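Abubakari logged the fault at 2 p.m., his first hour back at the Traltbridge depot. The Kundeo wagon idled at 400 revs and stalled on every left turn. He had 30 emails open and answered none of them. He checked the float level, then the earth strap, then the float level again.

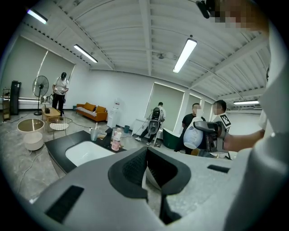

White beams under a corrugated ceiling.

Okonkwo came by at 3 with the old sales brochure. It showed the same wagon in mustard, parked on a beach, with a price printed in pounds.

"Factory colour?" she asked.

"Code 30. Two years only."

He read the specifications through, tyre pressures included. The carburettor stayed on the bench. He turned the page to the sedan.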